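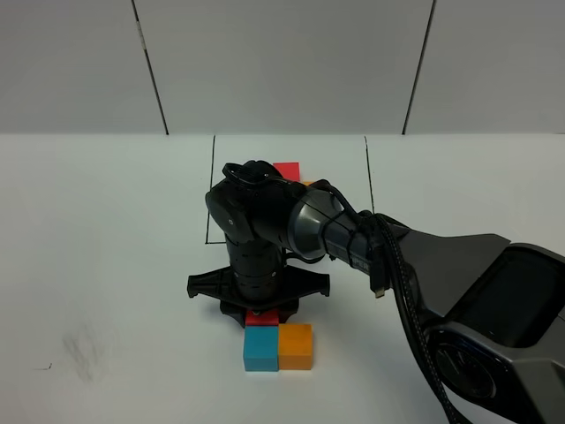 Mosdale parish letters – README

Transcribed letters from the Mosdale box, plain text, one file per letter. 231 letters, 1 folder each for drafts and final. Still a work in progress, sorry for the mess.

What's in it

- letters/ – final transcriptions, UTF-8
- drafts/ – first pass, unchecked, don't cite
- index.csv – letter id, sender, recipient, place, language, status
- notes.txt – Julián's running notes, worth a read before you touch spelling

Spelling

Kept as written. Abbreviations NOT expanded in final, only in drafts. Long s goes to plain s. Line breaks kept, hyphens at line ends kept too. Crossed out words in square brackets, unreadable words as [..]. If two of us read a word differently both readings are in the notes column.

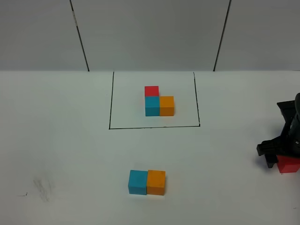

Black marker outline on a white tabletop.

Known problems

89 letters have no date at all. Some have a date in the index that was guessed from the contents – those get a "g" after the year. Salcedo and "Salzedo" are the same place, index uses Salcedo everywhere, letters don't. Sender names are a pain: Goltell signs four different ways, we only merged the obvious ones. Column 7 has stray semicolons, open as text not in a spreadsheet or it will shift everyting right.

Letter 4 is missing its second page. Not lost, just never transcribed. 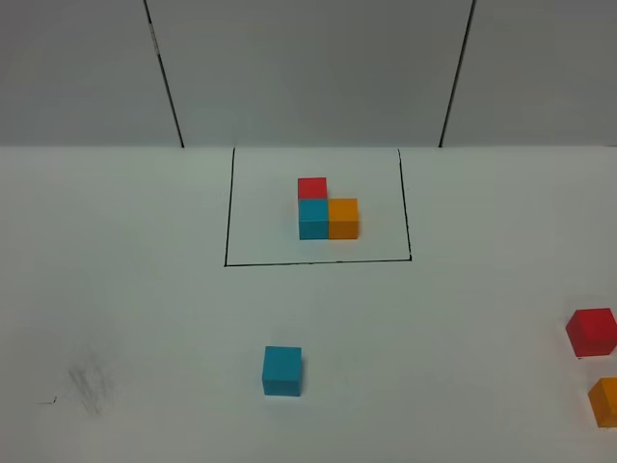
Visitación Urquijo

Changes since May

- index rebuilt, old ids no longer work, use the lookup file
- drafts for the Trindeo bundle added, very rough
- Adoración Marín re-read all the Latin bits, fixes are in
- removed duplicate files (same letter, two names)

Using it

Free to reuse for teaching and research, credit the transcribers by name. Commerical use – ask first. Corrections welcome, send letter id + line number + your reading. Please don't send whole corrected files, can't merge them.

Last edited Tuesday, July 26, 2022

12 shares | 4 comments

Related

Mosdale parish letters: place name list
Trindeo bundle, page order
How we transcribe: short guide by Severino Echevarría
Reading old abbreviations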